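Can a machine do the laundry yet? Tips for getting a robot (or a kid) through a dryer load

2018-03-02
Shares 1,393

Quick one tonight. A lot of you wrote in after the dishwasher post asking when you can hand the whole wash off to a robot. Short version – parts of it. Washing and drying have been automatic since your grandma's day. What's left is the stuff in between. Doors, lint, socks, the fold.

I've been reading up and talking to the folks at Skondness, who run laundry trials, and going over my own notes from September. Most of what helps a robot helps a person with sore hands too. So these are tips either way.

Start with the door. Open it all the way, till it stops. A half open door swings back and bumps whatever is reaching in, arm or elbow. Basket goes on the floor on the side away from the hinge. Low and close.

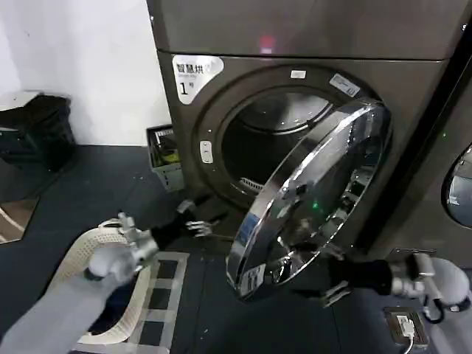 Can a robot unload a dryer by itself?
Sometimes, if the door is open already and the load is small. Towels and T-shirts come out fine, one grab at a time. Fitted sheets are the killer. They ball up around everything else and a gripper pulls the whole lump or nothing.

More tips, no special order.

Small loads. 5 big towels or 13 shirts, tops. Seems like a waste of a cycle but a stuffed drum tangles, and tangles are where machines quit.

Zip zippers. Tie drawstrings in a loose bow. Hook bras and put em in a mesh bag.

Sheets on their own. Always. Turn the drum by hand half way before you pull, lets the knot fall open.

Clean the lint screen every load. No machine I know of does this well at home yet – it's a fiddly peel and roll with the fingertips and the fuzz sticks to everything. Do it yourself, takes ten seconds. Wipe the screen with a used dryer sheet if the fuzz won't start.

Feel along the top of the drum when you think your done. Socks cling up there. People miss them and so do cameras.

Now the washer side. Harder, if you ask me. Wet stuff is heavy, sticks to itself, and the rubber gasket eats small items. Door latches are a pain too. Every brand has a different pull, and some want a good tug before they pop. My old Zornum needs a knee against the front. Try teaching that.
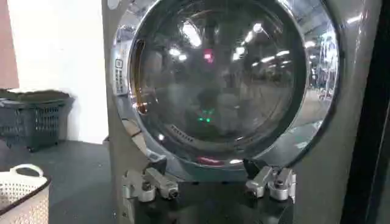
What you can do about it – wipe the door and gasket dry after the last load, and leave the door cracked overnight. Keeps the smell out and the latch doesn't gum up. Run a finger round the gasket fold for coins and baby socks. Shiny door glass is tough on cameras too, so the Skondness people tell me, all that glare. Shut off the lamp nearest the machine if you're trying anything clever.

Baskets. Get the stiff plastic kind with a proper handle and holes in the sides. The soft pop-up ones fold in when you grab the rim. One basket for wet, one for dry, and don't swap them mid load like I do.

Mark the basket spot on the floor with tape. I laughed at this one, then did it at home, now the basket is never in front of the door when I swing it open.

Keep cords off to the side. Anything with wheels will find a cord. So will your foot.

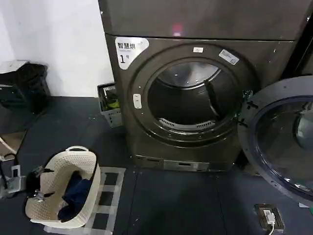 Should I wait for a laundry robot before buying a new dryer?
Buy the dryer you need now. A helper worth having will be made to work with regular machines, and that's years off for most houses. Pick one with a wide door, a latch that opens easy and a lint screen you can reach without kneeling.

Folding I'll do seperately. There's a machine called Marty over in Jedthorpe that does dish towels, slow but neat, and I want to see it do a pillowcase before I say anything.

Till then fold warm, straight out of the drum, biggest things first. Shirts on hangers right away and you skip the iron.

2,672 shares on the dishwasher post
13 comments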